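Comparing Two Finger Pads on Hand-Held Grippers

This procedure compares two finger pad sets on a pair of hand-held grippers before either set is used for a longer recording run. It assumes both grippers have been assembled, the wrist cameras are mounted and the recorder starts without errors. Allow one morning for a full comparison with two operators.

What you need

Two hand-held grippers with matching firmware
Pad set A (Plusta, thick rubber) and pad set B (Junero, thin rubber)
A table with clear floor space on at least two sides
Small items of different shapes: something round, something flat, something thin
A 2 mm hex key and isopropyl wipes
The Gingate log template, one copy per operator

Step 1. Fit the pads

Fit pad set A to both grippers. Tighten the pad screws until the pad stops sliding, then a quarter turn more. Do not use thread locker at this stage, as the pads come off again in Step 5. Wipe the contact faces and let them dry.

Close the fingers by hand. The pads should meet along their full height. If they meet only at the tip, loosen both screws, square the pad and repeat.

Step 2. Zero the opening width

Open the fingers fully and start the width calibration. The controller reports raw counts. On our units, fully closed reads 39 and fully open reads 991. Your values will differ, but the two grippers should be close to each other. A large difference usually means a pad is seated badly or a linkage screw is loose.

Write both values in the log. Width data recorded before calibration cannot be corrected afterward with any confidence.

Step 3. Check the cable

The coiled cable has to stretch and return without touching the fingers. Move the gripper through its normal range, including a full wrist roll in both directions. Watch the coil as the fingers close. If a loop gets between the pads, move the strain relief down and test again.

Innes Baird adds a second check here: hold the gripper upside down for ten seconds and close it three times. Most of the snags we have logged showed up this way.

Step 4. Run the tabletop set

Each operator picks up, lifts and replaces every item on the table, then moves to the next. Keep the speed even. Operators should stand far enough apart that their grippers do not block each other's cameras, and the marker tags should face outward.

Use ordinary items - they give more useful failures than machined test blocks. Glasses are good for thin edges, a booklet for flat pickup, and a pen for small diameters. Leave anything breakable out of the pick list.

Log each attempt as held, slipped or missed. Hanan Masri's rule is that a regrasp counts as a slip, even if the item never touches the table.
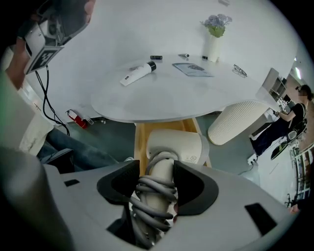 Step 5. Change to pad set B

Remove set A, fit set B and repeat Steps 1 through 4. Recalibrate the width. Thinner pads shift the closed reading, and the old zero will report a gap with the fingers fully shut.

Keep the operators and item order the same. Swapping operators between pad sets makes the results hard to separate.

Step 6. Compare the logs

Our last comparison gave 263 usable attempts, of which 194 were held on the first grasp. Sort by item before looking at totals. Pad set B did better on flat items, while pad set A was more stable on round ones - the overall rates hid both results.

Send finished logs to Omar Bitar with the raw width files attached.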